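Huguette Bodin
@huguettebodin · 2021-10-08

OK, thread time! I have been making up overnight fruit bags for people who stay in our spare room, and enough of you asked how I do it that I'm finally writing it all down. 1/

It started with my cousin's kids. They came for a long weekend, woke up at 5 a.m. starving and too shy to go down to the kitchen. So the next time they came I left fruit in the room — and they were so happy about it that I've done it for every guest ever since. 2/

My rule for what goes in: it has to survive a night at room temperature and you have to be able to eat it without a plate (well, almost, we'll get to kiwis). Small oranges are the best thing there is for this. They peel in one go and the room smells wonderful after. 3/

Apples, yes, always. I buy the yellow-green kind with a blush on one side when the Moulin orchard stand has them. Crisp, a bit sharp, and they don't go mealy by day three the way the big dark red ones do in my house. 4/

Pears I have given up on. They are rocks at bedtime and soup by breakfast. If you have a pear method I am all ears!! 5/

Grapes are great but they roll, and then you find one under the radiator in December. Ask me how I know. 6/

Kiwis. I love them, my husband says they're too much work for a bedroom. The trick is to cut one across the middle and scoop it out with a teaspoon, skin and all stays in your hand. So I add a teaspoon and a napkin. Buy them a little firm and give them two or three days next to the apples on the counter — they soften up beautifully. 7/

Test: press near the end with your thumb. If it gives a tiny bit, it's ready. If your thumb goes in, that one is for you, tonight, over the sink. 8/

I do all the laying out on the spare bed. I know, I know. But our kitchen counter is 47 inches long and half of that is the toaster, and the bed is a huge flat surface at a nice height. I put plastic down first so nothing sticky gets on the sheet. 9/
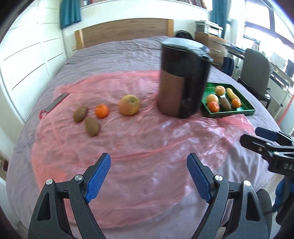 Kiwis, a little orange and an apple, spread out on the pink plastic. Sheet needs an iron, I'm aware.

Snežana Milošević from my building asked why I don't use a towel. I did! For a year! Then somebody's kiwi leaked through the towel and the sheet and got to the mattress pad. Thin plastic wipes off in the bathtub and folds up to nothing, so I'm a convert. 11/

Washing: everything gets rinsed and rubbed, even the things you peel. Then dry it really well, because damp fruit in a closed bag goes fuzzy fast (the bad fuzzy). I leave it out for an hour with the window open and go do something else. 12/

Bags: I sew mine out of old pillowcases. Cut the closed end off about a foot deep, fold the raw edge over, run a ribbon through. One pillowcase makes one good bag and a leftover tube that I still haven't found a use for. Ideas welcome! 13/

Packing order, heavy at the bottom: apple, oranges, then kiwis on top so they don't get squashed. Spoon and napkin down the side. Then the bag goes on the nightstand and I try very hard not to hover. 14/

Oh, and leave something for the peels! I used to forget this and people would hide them in their suitcases out of politeness. A small bowl with a saucer on top does the job. 15/

Wow, 267 likes on the first post while I was still typing the rest, hello new people! Mostly I post about bread and my balcony. Next up is the winter version of the bag, with walnuts and dried apricots, as soon as I find my good nutcracker. 16/16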